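Torkura (board game)

Torkura is a stacking and trading game for two to four players. It was first sold by the small publisher Muketti and later taken over by Aksoy, which still prints the current edition. A full game lasts 90 minutes, though the short form in the back of the rule book can be played in less than half that time.

Play

Each player begins with 70 points in tokens and a hand of six cards. On a turn, a player may buy a block from the market, place a block on any open tower, or sell a finished tower to the bank. Towers must follow the colour order shown on the season card, which changes when the draw pile runs out. A player who knocks over a tower pays its full value to whoever placed the last block. The game ends when one player holds 600 points at the end of a round.

Blocks may be placed with one hand only. The first edition also allowed a player to steady a tower with a card, but Aksoy dropped this rule.

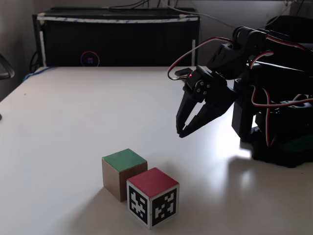 A regular player writing in the club newsletter Zemora complained that the change made the late game far too slow, as people stopped building above the fifth level and simply waited for the season to turn. Other readers disagreed, and several clubs now agree before play which version of the rule they will use.

Editions

The Muketti edition had a print run of 700 copies and came in a flat box with a cloth bag for the blocks. Its rule book left out the scoring of shared towers, and a loose sheet was added to later boxes. The Aksoy edition has larger cards, a clearer score track and a revised market. Cards from the two editions have different backs and cannot be mixed.

Club play

Most clubs play in groups of four and change seats after each game. Tied players share the place, unless one of them sold the tallest tower.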